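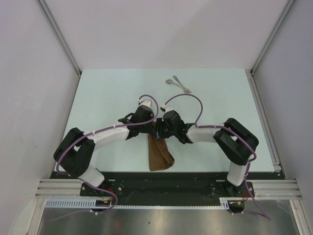
Photo: Bastian Sauerland, bench 2

Monday, notebook, F. Petersen

Enclosure clean and table surface. Wiped the tabletop with the mild cleaner and a microfibre cloth, back edge first, then toward the black plate. Light blue colour shows every streak, so a second pass with plain water.

Back wall and right wall done. Smudge low on the left wall still to do. Try the Zendus paste on it, small patch first. No solvent on the walls please.

Corner extrusions: dry cloth only. Checked the tabletop with the 600 mm straight edge in 4 spots, no gap I could get a feeler into.

Bastian wants the centre of the table marked before the Jolari parts arrive. Pencil or low-tack tape, nothing permanent. Still need to order more cloths.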